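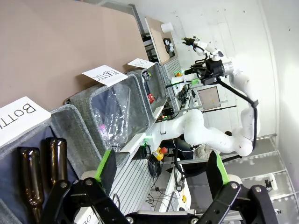 She had the kettle on before I got my coat off, and we were well into the second cup before I remembered I was supposed to be asking questions. For 30 years she has run the soda works on the main street of Tivham, a small place with a green door and a bell that sticks, and she still mixes every batch of syrup herself.

"My grandmother started it in the shed," she told me. "Ginger first, then lemon, then a dreadful one with beets that I'm glad to say died with her." The ginger is still made to the old recipe, more or less, though she has cut the sugar twice and braced herself for letters both times. One came. She keeps it in the drawer with the string.

Most of our talk was about how a drink gets from a pot on the stove to a cafe table in the next county. The shop makes 600 bottles in a good week, and Leitão, the wholesaler, picks them up early in the morning. In August, when the campground fills, she could sell twice that, but she won't hire for one month and then let people go. "I did it once and felt awful until Christmas," she said. So in August they simply run out, and regulars know to come before lunch.

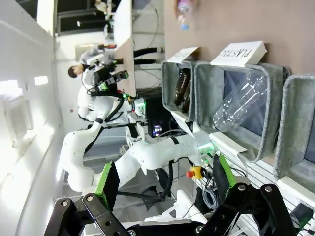 Glass is the part of the business she worries over most. When she took over, people still brought their empties back on foot, and a child could earn enough for a bag of candy. Then plastic came along -- cheaper, lighter, kinder to the driver's back -- and for eight years she bottled in it and disliked every one of them. She is back to glass now, and fond of the dark brown sort, like the two bottles lying together in the gray felt bin, with a clear plastic one in the bin beside them. "Brown looks like it has something worth drinking in it," she said, and laughed at herself for saying it.

I asked whether she had ever thought of selling. Sarent made an offer, she said, a decent one, and she took 90 days to turn it down, mostly out of politeness. Floron, her newest flavor, is elderflower with a little grapefruit peel, and she wanted to see it through its first summer. She poured me a glass while we talked, then another, and sent me off with two bottles wrapped in newspaper and strict instructions to bring back the empties.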